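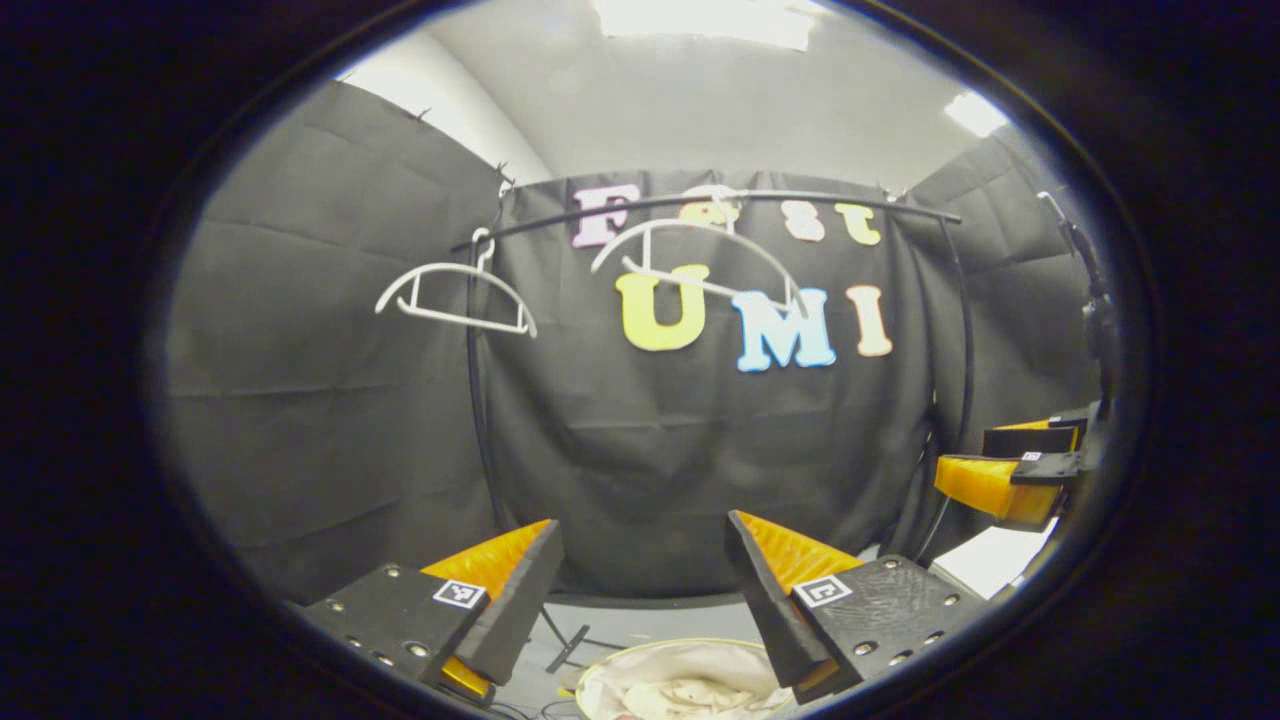

Hafiz Khoo asked after the last session why we bother with a tool in the hand when we already have a remote control setup that drives the real arm. Good question, and it gets us right into this week's topic!

Teaching by hand and teaching by remote

With remote control, you sit at the Denau station and the arm copies you. Every motion you record is one the arm has already made, so you never end up with a reach it can't manage. The price is speed. You lose most of your sense of touch, and people new to it tend to creep along and stop halfway to think.

With a hand-held gripper you just do the job. You feel the cloth drag, you feel the hanger twist, and your wrist sorts it out before you've thought about it (this is the part I love). The camera rides on the tool, so what it records is close to what the robot's own wrist camera will see later. The markers on the fingers let the software work out how wide the gripper is open at each moment.

Clothes and hangers make a great first task for comparing the two. Cloth never lies the same way twice, and a hanger has to go in at a decent angle or you start over.

For the lab

Each pair records 60 demonstrations by hand and 11 by remote control, same task, same garment. Take turns, since two people's habits give the model more to learn from than one person's.

Start every run with the gripper open and the fingers in view. Move at a normal pace. If you drop the cloth, pick it up and carry on! Those recoveries are gold, and the Dinsa set from January has 819 runs with hardly any in it, which shows when the policy fumbles.

Save to the Eddale folder under your pair name. Throw out a run only if tracking was lost.

Before next time

Watch 3 of your own runs at half speed and note where your hand paused. Bring the notes, we'll line them up against the remote ones.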